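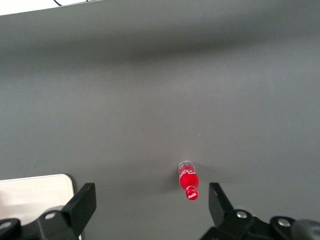 Every plastic bottle starts out as something that looks nothing like a bottle! It begins as a little plastic tube, not much longer than your finger, with the screw part for the cap already made at one end. The factory warms the tube until it's soft and stretchy, pops it inside a hollow metal mold and blows air in. Whoosh! The plastic puffs out like a balloon until it hits the walls of the mold, and then it cools and stays that way. So a bottle can be almost any shape the mold is, even round and bulgy in the middle like the little red Coca-Cola one lying on its side.

## Why doesn't the cap fall off?

Run your fingernail down the neck of a bottle (ask first if it's somebody else's!). Feel those bumpy ridges? They're called threads, and they wind around the neck like a slide at the playground. The cap has matching threads on the inside, so when you twist it, the two sets slide along each other and pull the cap down tight.

## Try it: blow up a balloon in a bottle

You need an empty bottle and a balloon.

1. Push the balloon inside and stretch its mouth over the neck.
2. Blow as hard as you can. It hardly grows at all!
3. Ask a grown-up to poke a small hole near the bottom of the bottle, then blow again.

What was in the balloon's way the first time?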